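Workshop notebook, Elinbridge bench, May
Marmalade trials, second batch with the Slaoui oranges
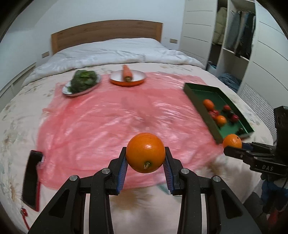
Started at 8:30 in the morning. Aim for this batch is a softer peel and a set that holds on a spoon without going rubbery. The first batch tasted fine but the shreds were tough and the jelly weighed down on the bitter side. Most of that I put down to rushing the first boil.

Fruit. Slaoui oranges again, the small thin-skinned ones. Total fruit weight 2000 g after taking out the soft ones. They are a bit sweeter than I want for marmalade, so I am leaning on lemon for the acid. Added 2 lemons, juice and pith both. The crate label says they were not waxed, but I scrubbed them under warm water anyway and dried them on a towel. There was a little gray on the towel afterward. Just dust, I think.

Cutting. Halved across the middle, juiced, then scraped the membrane and pips into a square of muslin. I tried scraping with the edge of a spoon first and it tore the skins. A grapefruit knife is better. Run it around once and the membrane comes away in one piece. Keep the knife in the left drawer from now on, it took me ten minutes to find it.

Peel sliced by hand. The Etura slicer does a fast job but it drags on thin skin and gives a ragged edge, and ragged edges cloud the jelly. If we ever go back to thick-skinned fruit the slicer is worth another try. For today the knife, sharpened twice. Shreds came out narrower than last time. Some of the end pieces are wider than they should be and I left them in. I don't mind them in a jar for home but they would not do for a show table.

Soak. Peel, juice and water into the large pan, muslin bag tied to the handle and pushed under with a plate. Last batch soaked only through lunch. This one went overnight with a lid on, in the cool room. Next morning the liquid was cloudy and slightly thick at the bottom, which is the pectin starting to come out of the pips. The peel could be bent double without snapping. Already a better sign than before.

First boil. Brought up slowly and then held at a simmer, lid half on. No sugar yet. This is the step I got wrong last time. Sugar stops the peel from softening any further, so whatever texture it has when the sugar goes in is the texture it keeps. Test is to take out a shred, let it cool and press it between finger and thumb. It should squash flat with no effort. At the first check it still had a spring to it. At the second check it was close. I gave it another half hour and then it was right.

Topped up with water once during the simmer because the level had dropped below the mark I scratched on the wooden spoon. Should have written down how much. Next time use the jug and not the kettle.

Muslin bag. Lifted out, cooled on a plate until it could be handled, then squeezed over the pan. Squeeze harder than seems polite. The stuff that comes through at the end is like wallpaper paste and it is the part that makes the set. Stirred it in well. Bag washed out right away in cold water. If it dries with the pith in it you may as well throw it out.

Sugar. Plain white granulated, warmed in the low oven in a roasting tin. I know there are different opinions on whether warming makes any difference. It saves some time coming back to the boil, and the oven was on for the jars in any case. Took the pan off the heat, tipped the sugar in and stirred until I could not feel any grit on the bottom. Do not skip this. Batch one had crystals along the shoulder of several jars after they had been standing a while and I am fairly sure it was undissolved sugar.

Second boil. Full rolling boil, no lid. It came up the side of the pan fast and I had to pull it half off the burner. The pan is big enough on paper but only just. A smaller batch would be easier to manage and would probably set quicker and keep a brighter color. Thinking about splitting the fruit between two pans next time, if the second burner has been fixed by then. It still goes out when turned low.

Thermometer. The Prustano probe read low again. I checked it in plain boiling water before starting and it was short of where it should be, so I used it only to see the temperature climb and did the real test on cold saucers. Put a stack of them in the freezer before lighting the burner, more than you think you will need. I ran out in the first batch and ended up using a lid.

Saucer tests:
First one, ran like syrup.
Next one 5 minutes later, thin skin, broke when the saucer was tilted.
Next one, wrinkled at the edge when pushed but soft in the center.
Last one, wrinkled all the way across and stayed where I pushed it. Heat off.

Take the pan off the burner during each test. If it keeps boiling while you stand at the freezer you can go right past the point, and overcooked marmalade is worse than runny. Runny can go back in the pan. Overcooked tastes of toffee and nothing can be done about it.

Scum. Skimmed once at the end, then stirred in a small piece of butter to clear the rest. Skimming all the way through only wastes jelly. What came off went in a bowl and was eaten on toast.

Rest before potting. Left it to stand until a thin skin began to form, then stirred gently. This keeps the peel from floating. In the first batch I filled the jars straight from the boil and every one had peel in the top half and clear jelly beneath it. It tasted the same but looked careless.

Jars. Washed, rinsed, dried in the low oven. Lids boiled separately. Two of the older lids have rust spots on the inside and I put them in the scrap bin. Filled to just under the rim using the wide funnel, wiped the threads with a damp cloth, lids on tight while hot. The jug with the chipped spout drips down the outside of every jar. Replace it or stop using it.

Left on the board by the window and not moved until fully cold. Moving them while they are still setting breaks the jelly and you get a slack, weepy jar. The lids clicked down one after another. One did not and I moved that jar to the fridge for use first.

Next day. Set is good. Jar tilted on its side, the surface leans but doesn't slide. Peel is spread fairly evenly from top to bottom. Color is a clear mid orange, lighter than the first batch. On the spoon it is soft, and the shreds bite through cleanly. Flavor is bright up front with some bitterness after. Slightly too sweet still for my taste. On buttered toast that is less obvious.

For the next batch:
One more lemon, or replace some of the oranges with a sharper kind if any can be had this late in the year.
Keep the overnight soak.
Keep the long first boil and check the peel by hand, not by the clock.
Measure top-up water.
Split the batch between pans if the burner works.
Calibrate or replace the Prustano probe.
Order new lids, the same size as the last lot.

Also worth trying a little crushed coriander seed in the muslin bag with one of the split batches, so the two can be tasted side by side. I have had it that way once and liked it. Keep the amount small.

Cleaning. Sugar burnt on around the outside of the big pan where it came over. Soaked in hot water with washing soda and it lifted without scrubbing. Floor by the stove is still sticky and needs a second mop.

Labels to do. Batch number and month only, on the lid and not on the glass.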